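Bevden Customer Help
Ticket: Green and blue foam blocks leaving color on a white table
Product: Stulley foam block set, 200 pieces, mixed colors
Status: Resolved, customer confirmed
Opened by: customer, Drorurach workroom

First message

Hello, and thank you in advance for reading all of this, because I do tend to go on. We bought the Stulley blocks from you back in June and on the whole we are very fond of them. They are light, they don't hurt when you step on one in socks, and they make no noise at all when they fall on the floor (we had wooden ones before, and the people downstairs have noticed the difference).

My trouble is with the table. It's a long white one with a matte top, and wherever a green or blue block has been sitting for a while I find a faint tint when I pick it up. The red and yellow ones don't seem to do it. Plain water moves some of it, but then I get a pale smear the size of my palm where there used to be a neat little square, and I liked the square better! I tried a melamine sponge in one corner and stopped right away, as it was starting to leave a shiny patch.

Is this the dye coming out of the foam? And is there something I can safely use on the table?

Reply from Bevden Help

Thank you for writing, and please don't worry about the length, it saves us asking. You were wise to put the sponge down. Those take the flat finish off a matte top and we have no way of putting it back.

Could you let us know a few things when you have a moment?

Were the blocks washed before you used them, and if so, in what?
What do you normally wipe the table with?
Does the tint show up after an hour, or only when a block has been left overnight?

In the meantime it would help to wipe one green block all over with a damp white cloth and tell us if the cloth changes color.

Second message

I did the cloth test over my morning coffee. A dry cloth stays perfectly white. A damp one picks up a tiny bit of green, more from the edges than from the faces, and the wedges seem worse than the cubes, though I may be imagining that part.

The blocks weren't washed, they went straight from the bag into a big tub. For the table I use Shetty spray, the lemon one, and I'll confess I am generous with it. I spray, I wipe once, and then everything goes back where it was. As for timing, I had never paid attention, so I set a few out and looked every time I passed by. Nothing at an hour. Nothing at lunch. There was a mark the next morning under the ones I'd put down straight after cleaning, and none under the ones I'd put down later in the day.

I was rather pleased with myself for spotting that.

Reply from Bevden Help

You should be, that was very useful! We think two things are happening together. There is some loose color on the cut edges of the darker green and blue pieces, left over from when the foam is sliced. And the table is still a little damp with cleaner when the blocks go down on it, so the foam holds that dampness against the surface all night.

Please try the following, in this order:

1. Fill a sink with cool water and a few drops of plain dish soap. Put in the green and blue pieces only.
2. Squeeze each one gently under the water. Don't wring or twist, the wedges can tear at the thin end.
3. Change the water and squeeze again until it stays clear.
4. Stand them on a towel and leave them for two full days. They feel dry on the outside long before the middle is.
5. For the table, use warm water and a drop of the same soap on a soft cloth. Go over the marks in small circles, rinse the cloth, and go over them again.
6. Dry the table with a second cloth before anything is put back.

If a mark is still there after that, leave a paste of baking soda and water on it for 7 minutes and wipe it off without scrubbing.

Third message

All done, and I'm sorry for the wait, the drying really does take as long as you said. The first sink of water went the color of weak mint tea and the blue lot was worse. It took 3 changes before it stayed clear. Most of the marks came off with soap. One stubborn one needed the paste, and I can only find it now if I crouch and look along the table toward the window. The shiny corner is still shiny, but that's my own fault.

I've put a few pieces back out to see how they get on. 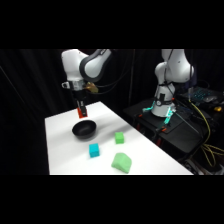 Posted by the ticket owner, Drorurach workroom | Jul 3, 2019 | Closing note

The little green cube, the cyan one and the pale green wedge are back on the white top with the black bowl, and I'm happy to say that they've been on and off it all week with no new marks. I lift them in the evening now and put them back in the tub, and the lemon spray has gone to live in the kitchen. Please go ahead and close this. If you ever pass suggestions along to Stulley, a line on the bag about rinsing the greens and blues first would be very welcome. Thank you again for being so patient with me!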